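Getting More Years Out of Denim

I own way too much denim and I wear all of it until it gives up on me, so this page has been building in my head for a while.

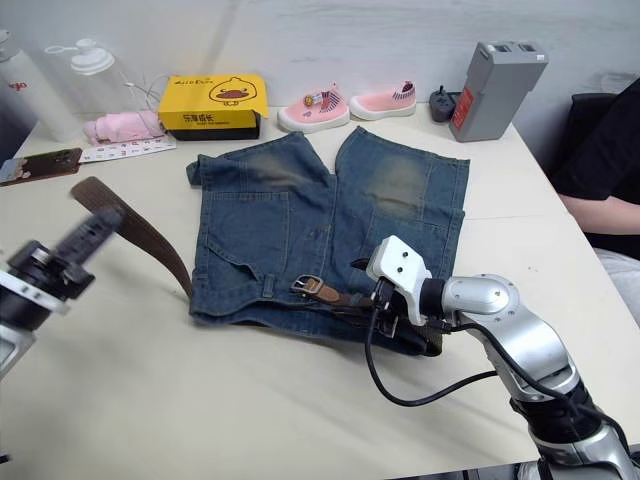 So let's start with washing, which most of us do too often. I was raised in a house where anything that touched your body went into the hamper at bedtime, jeans included, and it took me years to stop. Unless I've been gardening or spilled something, mine get worn a good 10 times before they see the machine. In between I hang them over the shower rod with the window open overnight. (Not while anyone is showering! The steam just makes them clammy.)

Empty the pockets. I know, I know. But I once put a lip balm through a hot dryer and I'm still finding greasy little spots on things. Tissues are almost as bad. If you do get tissue all over a dark load, let everything dry completely before you try to get it off, then shake it outside. Picking at wet lint is a miserable way to spend an evening.

Belts come out too, obviously. A leather belt doesn't belong in a washing machine, and the buckle can bang around hard enough to chip the inside of the drum. If the leather gets grimy, wipe it with a barely damp cloth and hang it by the buckle, away from the heater. I do mine twice a year with a dab of conditioner, and I always try the back side first, having turned a nice tan belt the color of wet cardboard on my first go.

Then the wash itself. Inside out, zipped, buttoned, cold water, gentle cycle. Half the detergent you think you need. I don't use fabric softener on denim at all, particularly the stretchy kind, where it seems to leave the fabric limp. New dark jeans get washed alone the first 2 times. I skipped that with a pair of Modia jeans last year and now own four pale blue dish towels, which I've decided to like.

People ask me about the vinegar thing, where you soak new denim in vinegar and water to lock in the dye. I tried it and I honestly couldn't see any difference, apart from the kitchen smelling like a pickle jar. Vinegar is great for the kettle, though!

Drying is where the real wear happens, I think. I stopped machine drying jeans and the knees and seams have been holding up so much better. Give them one hard snap when they come out, smooth the pockets flat with your hand, pull the seams straight and hang them by the waistband. If they dry stiff as a board, toss them in the dryer on low for 10 minutes at the very end and they come out soft again. Keep them out of strong sun unless you want them lighter.

Stains, quickly, with what works for me:

Grease: dish soap, straight on, rubbed in with a fingertip and left for 20 minutes. Cold rinse, check it in daylight before it goes anywhere near heat.

Grass: a little liquid laundry detergent and an old toothbrush. Go easy, you can brush the color right out of dark denim. Ask me about my gardening pair.

Ink: rubbing alcohol on a cotton ball with a rag underneath, dabbing, moving the rag to a clean spot as it soaks up. Keep the window open. It can lift some of the dye as well, so test an inside seam.

Blood: cold water right away, and plenty of it. Never hot.

Mud: leave it alone! Let it dry, knock it off with a stiff brush, and then wash. My neighbor Clem Tautahi has two boys in soccer and she keeps a brush hanging on a nail by the back door just for this.

Now, mending. Catch a thin spot while it's still a thin spot and you've got an easy job. Hold the fabric up to a lamp and if light comes through in little pinpricks, put a patch behind it now. I cut mine from the legs of dead jeans, an inch bigger than the worn part all the way around, corners rounded so they don't curl, and stitch back and forth in rows with plain cotton thread. It doesn't have to be neat. Iron-on patches have never lasted for me on knees, although they're fine inside a pocket.

Use a proper denim needle if you're working by machine, and turn the wheel by hand over the thick seams. I broke a needle on the hem of some Deker work pants going full speed, and a piece of it pinged off the window. By hand, a thimble saves your finger and a bit of beeswax on the thread keeps it from tangling.

For a zipper that keeps sliding down, slip a small key ring through the pull and hook it over the button. For a zipper that sticks, rub the teeth with a pencil. Buttons that have popped off can be replaced with the hammer-on kind, and you want a solid surface under you for that (I use the back step; the kitchen table had an opinion).

Storage, finally. I fold jeans in thirds and file them upright in the drawer, and shorts get folded once across and stacked on the shelf with the heavy ones at the bottom. When I put summer things away they go in clean, even if they look fine, as old sweat and sunscreen can turn yellow over the winter. I pulled out a pair in January for a trip and there was a big mustardy mark right on the hip. It took an overnight soak with oxygen bleach to shift it.

And keep your scraps. Back pockets cut off whole make good pot holders with some batting inside, and the side seams, trimmed into long strips, are the best garden ties I've ever used. My tomatoes are in Modia blue this year.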